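Kenard Household Objects: Lamps and Tabletop Items

Published 9 November 2020
By Stamatia Psarras, Zarkthorpe Collections Office

Summary

This card accompanies the lamps and tabletop section of the Kenard collection. The section holds 3,000 images of ordinary items being picked up, moved and set down in furnished rooms. It is maintained by the Zarkthorpe Collections Office and may be used for teaching and research.

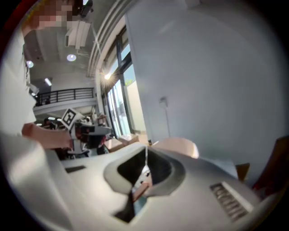 Handling session, wide-angle view. Face obscured.

Contents

Records are grouped by item type: lamps and shades, plates and bowls, cords and power strips, boxes. Each record gives the item type, the room and the lighting. Faces are pixelated before release.
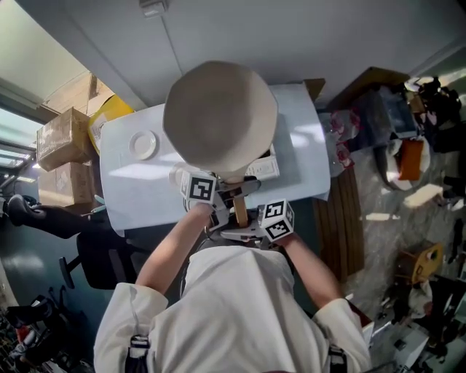
Shades are recorded under their outline and color, and any stem or rod is entered in a separate field. Items that share the table receive their own entries, even where they are partly hidden. A beige octagonal shade on a light-brown wooden rod, for instance, is filed with the small round white plate and the white power strip on the table beneath it. Sunlight on a tabletop is noted under lighting.

Known limitations

Large shades often hide smaller items. Color terms were assigned by eye and should not be used for matching.

Contact

Corrections should be sent to Ha-rang Seok, Records.

Comments (2)

Willy Nijs
Is a cord listed separately when it is attached to a lamp?

Chang-ho Seol
Yes, under cords, with the lamp's record number in the notes field.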